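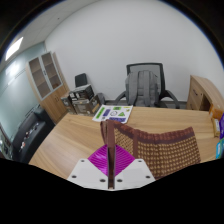 Brown and tan cloth, woven

molar_opposite
Zerkico night guard, month 5. Dentist wants $1,452 for a new one. Is that normal, or is my jaw funding a boat?

catard_fan
Normal. Mine lasted 6 years.

tedusden88
Not normal. I boil my own from the drugstore and it works fine.

catard_fan
Boiled ones made me chew more - like gum. Hard pass.

molar_opposite
So one vote for the boat. I'll ask for a payment plan.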